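Limuto Surface Cleaner, Concentrate

Neutral cleaner for stone, sealed tile and painted walls. Dilute before use. Part no. 1822.

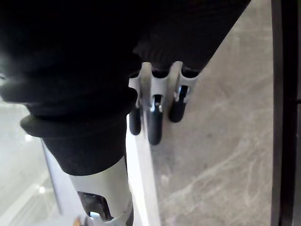
Dilution is 6 ml per liter of cold water. Do not use undiluted. On polished stone, such as gray marble, wipe in one direction and buff within a minute. Acid descalers must not be used on the same surface.

Carpet tile: spot test first. Blot, do not rub. 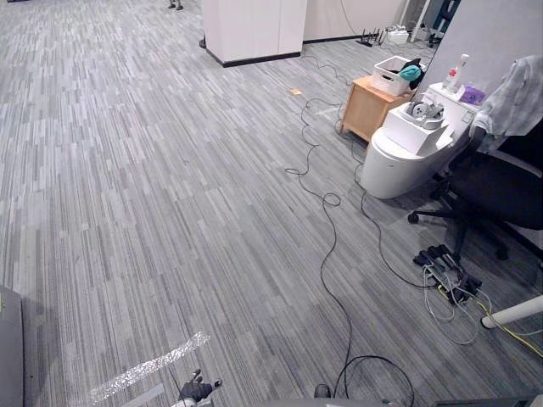
Supply and storage

Bottle, part no. 463. Refill pouch, part no. 1773. Store upright, away from frost.

Use a cotton cloth or terry towel.
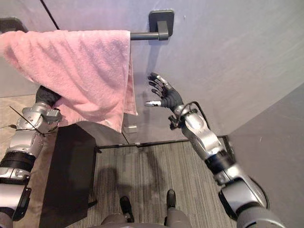 Wash cloths without fabric softener, which leaves streaks on the next wipe.

© Limuto, Karnthorpe. Trade contact: Fengying Zheng. Back to top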